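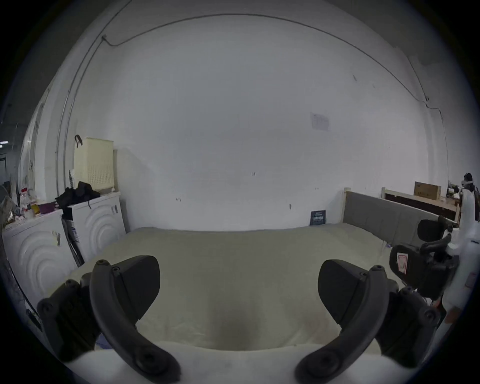
Last changed: April, 9:40 pm

Drew the Four of Cups again this morning. Third time this week with the Ultorel deck, and I shuffled it properly, seven times and a cut. I put it in Prosa with the rest. The daily draw file is at 1,115 cards now, and when I sort it by suit the Cups are well ahead, which means nothing much on its own but I like having the list.

What I wrote for it: bored, offered something, not looking. Then I sat with the coffee and tried to think what I am being offered and could not come up with anything except Ruba's spare bookcase.

Reading circle was tonight at the back of Choi. Mihret Adugna led because Roland is still away with his knee. She does it differently. Roland likes everyone to lay the full ten cards and go round, and we never finish before they want to lock up. Mihret had us do three cards each, no positions, no past-present-future. You say what you see in the row as one sentence and then the person across from you says it back in their own words. It took the full 90 minutes anyway but it did not feel long.

I was across from Yung-ching Chow. His row was the Six of Swords, the Page of Pentacles and the Moon. My sentence was "you are carrying a small thing over water and you can't see the far side." He said it back as "I'm moving and I don't know if the job is real." He has an offer in another city. I did not know that. I don't want to make too much of it – the Six of Swords is a boat, anybody would have said water – but he was quiet for a while afterward and then asked if he could copy down the cards.

My own row was the Hermit, the Four of Cups (again) and the Two of Wands. Yung-ching said "you're looking out the window when there's a cup on the table." I said it back as "I should call Mei-kuen." I hadn't planned to say that out loud.

So that is probably the Four of Cups. Mei-kuen Hung asked me in the winter if I would do readings with her at the Balis fair, sharing a table, and I said I'd think about it and then did not think about it. I told myself it was because I am not good enough yet with strangers. The truth is that I don't like taking money for it. She charges, and she should, she has done this for years and she prepares. I would be sitting next to her with a deck I still look up cards for.

Mihret's view, when I asked her while we were stacking chairs: charge a little and keep it short. Her first year she asked $5 for one card and told people at the start that she was learning. She said the ones who minded walked on and the rest sat down. She also said to pick one spread and do only that all day, and to write down the order you like to say things in, so that you aren't hunting for words by the afternoon.

Things I want to settle before I call:

Which deck. The Ultorel has the better pictures but the borders are dark and people at the last fair kept asking if it was a "bad" one. My old deck is friendlier and has a coffee stain on the Empress.

Reversals. I'd leave them out. I read them at home but it doubles the talking.

Health questions. No. Same for court cases and anybody's ex. Mei-kuen has a sentence for this and I'll ask her for it. 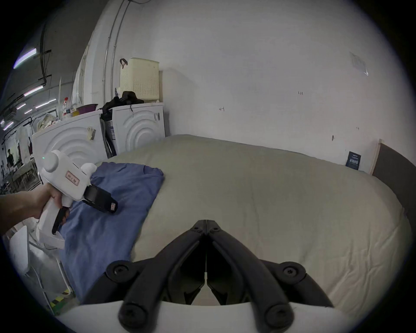

Blue cloth, folded.

Came home after that and cleaned the deck. I put it in order, all the Majors first and then suits, ace to king, and counted as I went. All there. Then left it on the sill with the piece of clear quartz on top. Roland says the quartz does nothing and the sorting does all of it. He may be right. It does feel like a different deck the next day, and sorting is also how I found out last year that I had been reading without the Three of Wands since the summer.

Moon is waning so I won't start anything tonight. I'll call her in the morning, before work if I'm up in time. If she has already found somebody else for the table that is fine, and I'll go and have her read for me instead.

Other things. Used the last of the rosemary from the jar, need to dry more. I have 18 white candles left from the box, enough until fall if I stop burning them at dinner. Dream last night was the staircase one again, with a door at the top this time, painted green, not locked. I woke up before I went through it. Put that in Prosa too, under houses.

Ruba says the bookcase is mine if I pick it up by the end of the month. Told her yes.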